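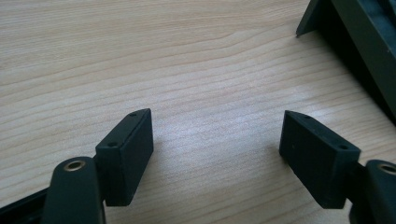 Gripper width drifts over a session, software fix or not?

18 replies · 5 following

tarnum_dan
We're training a small policy on hand-held gripper demos and I've hit a problem with the width channel. We work out the opening from the wrist camera, by finding the two fingertips and turning the pixel gap into millimetres. At the start of a session the fully open reading is fine. By the end it has moved by 2 mm. The policy has picked this up and now closes late on thin parts.

At the moment I calibrate once, in the morning, and use that file for everything. I'd like to correct it in post and keep the 11 sessions we already have. Has anyone done this without making things worse?

Share · 8 likes

s_ghasemi
Yes. Take the open pose at the start and end of every episode, fit a line between them and subtract it. It's 5 lines of Python. We run it as a step in Kamia before the data is written out, and the raw value is kept in a second column in case we want it back.

You do need the operator to open fully at both ends. If they don't, the fit is rubbish and you should throw the episode out.

Setareh

Share · 5 likes

csonka_cs
I disagree with doing that first. A reading that moves with use is usually play in the linkage or a camera mount that has shifted. If it's the mount, the error is not the same at every opening, so subtracting an offset fixes the open end and leaves the closed end wrong. The closed end is the one he cares about.

Check the links and bushings, then the mount screws, then look at software.

Share · 8 likes

s_ghasemi
He can't tighten a screw on data he recorded last month. I agree for new sessions.

Share · 2 likes

tarnum_dan
Both fair. Csaba, how would I tell mount from linkage using the logs only?

Share · 0 likes

csonka_cs
Plot the left and right fingertip positions separately, don't look at the gap. If both move the same way in the image, it's the mount. If they move apart or together, it's the linkage, or your detector is giving you a biased edge.

Share · 5 likes

pell_w
Don't rule out the detector. Dark fingertips on a pale bench are easy until a shadow lands next to one, and then the edge finder takes the shadow as part of the block. Ours read wide every afternoon until we stopped using a plain threshold. We fit the known outline of the block now and reject the frame if the residual is too high.

Share · 8 likes

tarnum_dan
Plotted 8 episodes. Left stays put. Right creeps outwards, and it's worse in the later ones. The lamp is on that side. I overlaid the detected edge on the frames and it does sit out in the shadow.

Share · 2 likes

pell_w
That's your detector then. Rerun with an outline fit from the raw video and you keep all your sessions.

Share · 2 likes

csonka_cs
One side creeping could still be a worn bushing on that side. Hold a gauge block between the tips and log it for a minute, lamp on and lamp off. If the number changes with the lamp I'll drop it.

Share · 2 likes

tarnum_dan
Lamp on and lamp off differ by most of the error, but not all of it. So there is some play as well. I'm rerunning the old video with the outline fit tonight, and for new sessions I'll do an open and close at the start of each episode.

Share · 5 likes

s_ghasemi
Use both ends in the fit then, scale and offset. Store the two numbers with each episode so you can see when the hardware is getting worse.

Share · 2 likes

amundsen_k
Is the outline fit fast enough to run live? We filter on Jondico at record time and I'd want to drop bad frames there.

Share · 0 likes

pell_w
If you start each search from the last frame's result, yes. From cold it's too slow for us, so we do the first frame before recording starts.

Share · 2 likes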